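Section 4. Setting Up the Audio Guide at the Corkdale Burial Mounds

Revision of 30/10/2019

The Binus handset is issued to visitors at the Corkdale gatehouse and plays commentary at 11 marked stops, from the outer ditch to the stone chamber. Site staff must complete the steps below before the first tour of the day.

1. Remove the handsets from the charging rack. A full charge takes 4 hours.
2. Press and hold the power key until the language menu appears.
3. Select the language, then choose "Mounds" or "Mounds and Chapel."
4. Enter stop number 2 and confirm that the Cisneros excavation commentary plays in full.
5. Set the volume to 40 and lock the keypad.

Note: The chapel recording describes the Drestetti wall paintings, which are closed to visitors from December until spring. Choose "Mounds" during that period.

Caution: Do not carry handsets into the stone chamber without a wrist strap – the passage floor is uneven, and items dropped between the slabs cannot be recovered. 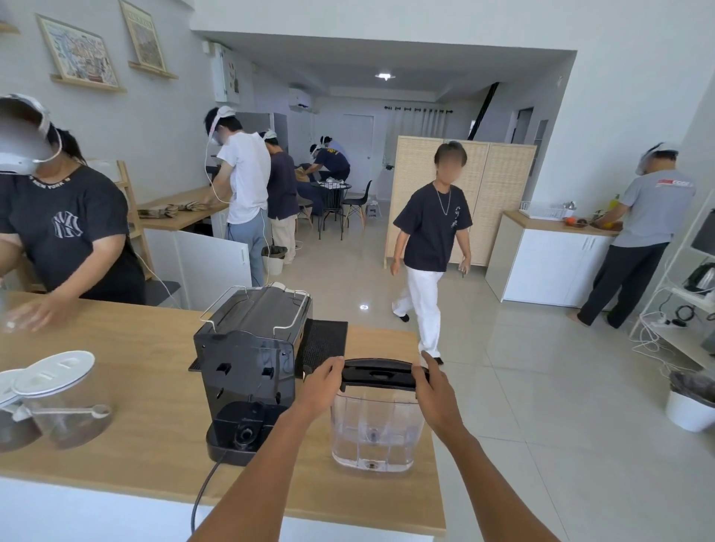
6. Record each handset number in the issue book.
7. At closing, wipe the earpieces with a dry cloth and return all handsets to the rack. The charging light turns green when a handset is seated correctly.

Faulty handsets should be tagged and left at the gatehouse desk.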